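Altcombe Teach Station
Remote demonstration kit for two-arm robots
Simulated and physical work cells

Overview | Specification | Software | Ordering | Support

The Altcombe Teach Station lets an operator show a two-arm robot a task by moving a pair of hand controllers. Every movement is recorded together with the camera views, the joint positions and the gripper openings. The recording can be replayed, trimmed, labelled and exported for training.

The station drives either a physical robot or a simulated one. The controls, the menus and the file layout are the same in both modes. An operator who has learned on the simulator needs no second course before moving to the machine.

How a demonstration is recorded

The operator sits at the desk unit with one controller in each hand. Squeezing the trigger closes the gripper on that side in proportion to the pressure. Releasing the side button freezes the arm, so that the hand can be brought back to a comfortable position without moving the robot. A foot pedal starts and ends the recording.

Three views are shown side by side: one from the head and one from each wrist. The wrist views carry most of the information during grasping. The head view is used for reaching and for moving between work areas.
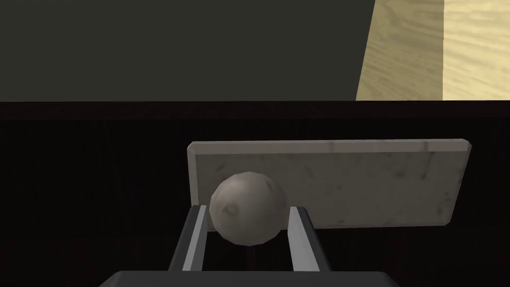
Grip force is limited in software. The limit is set per task, in steps of one newton, and is written to the recording header. When the limit is reached the trigger stiffens and a tone sounds in the headset. The tone can be switched off under Settings, Sound.

Contact in the simulator is calculated at a higher rate than the recording rate, which prevents small round objects from slipping through the fingers when the operator closes quickly. Friction values are stored with the object and can be edited in the object table.

Operating modes

Direct. The gripper follows the controller one to one. Suitable for most pick and place work.

Scaled. Hand movement is reduced by a factor chosen on the left dial. Suitable for insertion, alignment and work close to hard surfaces.

Base. Both thumb sticks drive the robot's base and torso. The arms hold their posture. Arm control is disabled until the operator leaves this mode.

Hand guiding. Physical robots only. The arm is released under gravity compensation and led by hand through the task. Gripper opening is set with the button on the wrist ring.

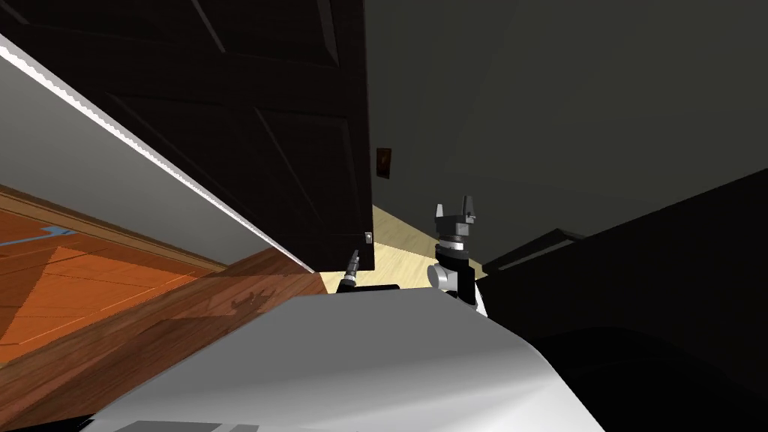

Changes of mode are marked in the recording as events and appear as vertical lines on the timeline. Segments recorded in Base mode can be excluded at export with a single filter. Collision warnings between the arms, the base and fixed furniture are logged in the same way, with the names of the two bodies involved.

Specification

Controllers: two, six degrees of freedom each, wired
Display: single panel, up to three camera views
Latency, controller to simulated arm: 15 ms
Recordings held on internal drive before offload: 600
Desk unit width: 1,185 mm
Emergency stop: on desk unit and on separate lead
Controller joints: Hämmerli sealed units, replaceable by the user
Power: mains, single phase

Software

The station is supplied with Hiveo, the recording and review program. Hiveo opens each demonstration as a timeline with the camera views above and the joint traces below. Start and end points are dragged along the timeline. A trimmed recording keeps the original file, and the trim can be undone at any time.

Labels are typed freely or chosen from a list. Each recording carries one task label and any number of step labels. A reviewer marks it as accepted, rejected or held. Held recordings are left out of the export by default.
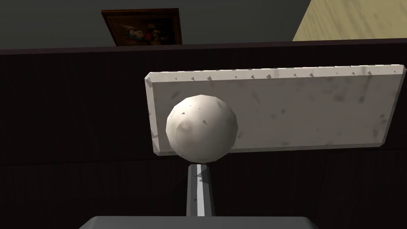
Scenes for the simulator are supplied in the Ornosier library, which holds 344 objects and a set of furnished rooms. Objects can be resized, retextured and given a new mass. Start positions can be varied between recordings within limits set by the user, and the seed is saved so that any start can be repeated. Customers may import their own meshes. Closed meshes with a low face count load fastest.

Documentation

Operator guide, issue 4. Written by Eun-ji Jeon and Ha-neul Sung.
Scene and object guide, issue 2. Written by Geum-ok Ma.
Export format notes. Maintained by Hye-jin Ban.

Ordering

The station is ordered as a complete kit or as a desk unit without controllers. The simulator licence covers one desk unit. Hand guiding requires the wrist rings, which are ordered separately in pairs. Orders placed before October are supplied with the present controller grips; the revised grips fit the same mounts.

Questions about fitting the station to an existing robot should be sent to Hwa-young Jang in applications, with the arm model and the controller version.

Page last revised 2018-06-24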